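Search this site Enter keywords Go

Metal lockers open to Stikavness center users

The Stikavness work center opened its metal lockers to day users on Tuesday, ending a trial that had been limited to permanent tenants. Each person may hold one locker at a time and must empty it before leaving.

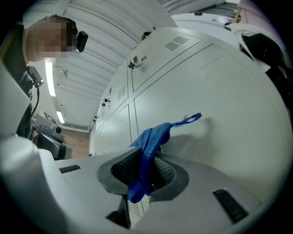
Small items should go into a bag first, said Buppha Wattanapong, who manages the floor. Loose chargers and gloves made up most of the lost property during the trial, she said. Mesh bags are fine, as are cloth ones.

Keys are to be left in the lock when a locker is free. A lost key costs 500 kroner to replace, and the desk holds spares for 2 days before changing a lock.
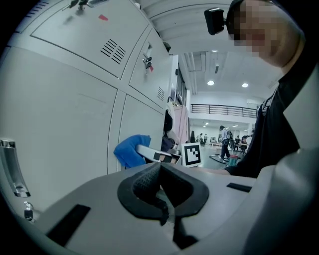
Tenants who already have a locker keep it through February. After that they will need to sign up again at the desk. Sze-wing Hsueh, a tenant on the upper floor, asked for larger doors to be set aside for coats and boots. Wattanapong said she would look at the request next month.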